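Cleaning Cloths, Sponges and Stone Counters
Kitchen and Workshop Notes, Rerkunbridge
Naomi Nzioka, 8 May 2025

These notes cover the folding, use and storage of thin flat wipes and two-layer sponges on polished stone. The same routine works on a laminate bench, with the exceptions given near the end. Surfaces first, then the cloth, then the sponge.
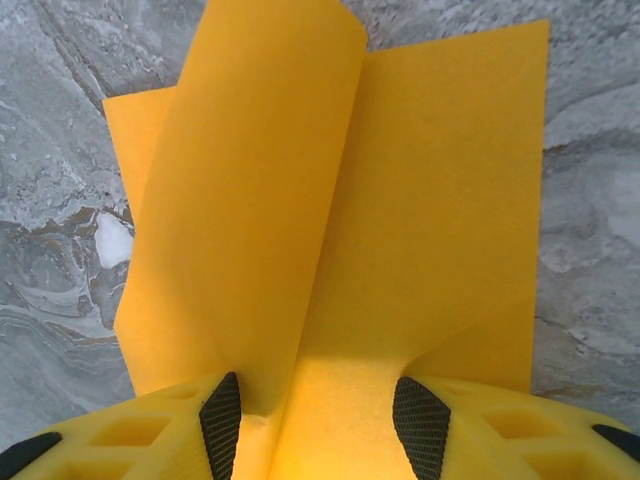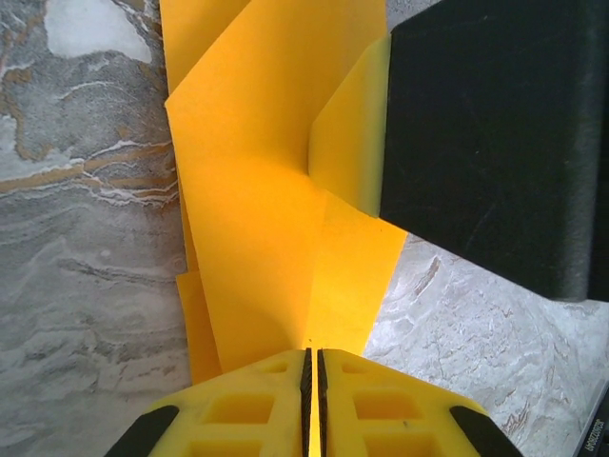

Clear the counter before wetting anything. Crumbs and grit are the main cause of fine scratches on marble, and a damp cloth picks them up and drags them along. Brush loose material into a dustpan or lift it with a dry sheet. On a polished surface, stand low and look across the counter toward the window. Grit shows up well at that angle.

Folding a wipe

A thin sheet used in a ball has one dirty face and no clean ones. Folded in half and then in half again, it gives eight working faces if it is opened and turned in order. The method:

Lay the sheet out with one straight edge toward you.
Fold the far edge to the near edge. Align the corners, not the middle.
Fold left to right.
Press the fold with the flat of the hand. A soft, rounded fold will open again as soon as the cloth is moved.
Wipe with the outer face. Turn over. Wipe with the second face. Refold to expose the next pair.

If the layers have crept and the edges come out staggered, open the sheet completely and start again. Trying to straighten a stack of folded edges by pulling on one corner makes the opposite corner worse. Pick up the sheet by two neighboring corners, let it hang, and lower it onto the counter far edge first.

Sheets that have been stored crumpled keep their creases for a long time when dry. Woven and cellulose types relax if dampened and left flat for a few minutes. Paper types do not recover and should be used for the dirtiest job available, then thrown out.

How wet is wet enough

For general wiping the cloth should be damp through and should not drip when held up by a corner. Wring it in the direction of the longer side. Too much water on stone leaves a ring at the edge of the puddle, particularly with hard water, and the ring then takes longer to remove than the original mark.

Rerkunbridge water is hard. I dry every stone surface with a second cloth after wiping, and I keep that second cloth for drying only.

Choosing a cleaner for marble

Marble is calcium carbonate and is etched by acid. Vinegar, lemon juice and most descalers are unsuitable, including when diluted. Use a pH-neutral soap in warm water. A few drops in a bowl is sufficient; excess soap dries as a dull film. If the film is already there, go over it twice with plain water and dry it.

I have used Mersha neutral soap for the kitchen since last August and have no complaints, apart from the cap, which clogs. The Suteo concentrate does the same work and needs more rinsing.

Using a two-layer sponge

The common kitchen sponge has a soft foam layer bonded to an abrasive scouring layer. The two sides have separate uses and should be treated as separate tools.

Foam side: glassware, coated pans, stone, painted doors, plastic.
Scouring side: bare stainless steel where the finish does not matter, cast iron in moderation, oven racks, unglazed ceramic.

Do not use the scouring side on marble. Dark pads are often the coarser grade, but color is not standardized between makers and should not be relied on. Read the wrapper, or test on the underside of an old pan lid. The scratches on polished stone are shallow and appear as a gray haze. They cannot be washed off and have to be repolished.

A sponge put down between jobs should go foam side down, or on its edge if it will stand. Grit caught in the scouring fibers is pressed into whatever is under it. A sponge left wet on top of a folded cloth also keeps the cloth wet, and both will smell by the next day. Give each its own place to dry.

Drying and storage

Hang cloths unfolded, over a rail, with air on both sides. Folding a damp cloth in half over the tap is the usual habit and leaves the inner face damp overnight. The rail in my kitchen is a Wuster towel bar with two arms, one for the wiping cloth and one for the drying cloth.

Sponges dry best standing on the narrow edge in a slotted holder. Squeeze them out flat between the palms. Twisting loosens the bond between the layers, and once the scouring pad has started to lift at a corner it traps food.

Dry cloths are stored flat, all folded to the same size, with the folded edge facing out. It is then possible to take one without disturbing the rest. A shallow drawer is better than a deep one – in a deep drawer the bottom half of the stack never gets used.

Washing

Woven cloths: hot wash, no fabric softener. Softener coats the fibers and reduces absorbency, and the effect builds up from one wash to the next.
Cellulose cloths: check the label. Most tolerate a warm wash and should be air dried.
Sponges: replace them. I change mine every 21 days and move the old one to the workshop, marked with a cut corner so that it does not come back.

In the workshop

Laminate and sealed wood benches tolerate more water than bare wood and more acid than marble, but the rule on scouring pads is the same. For dried glue, lay a damp folded cloth over the spot for ten minutes and then lift the residue with a plastic scraper.

Cloths used with linseed or other drying oils must not be folded, stacked or balled up. They heat as the oil cures and can catch fire. Spread them out singly outdoors until stiff, or put them under water in a lidded metal can – then dispose of them according to the local rules.

Keep workshop cloths a different color from kitchen cloths. Mine are blue for the bench and anything else for the house. A metal splinter in a kitchen wipe will scratch stone as badly as any pad, and it will not come out in the wash.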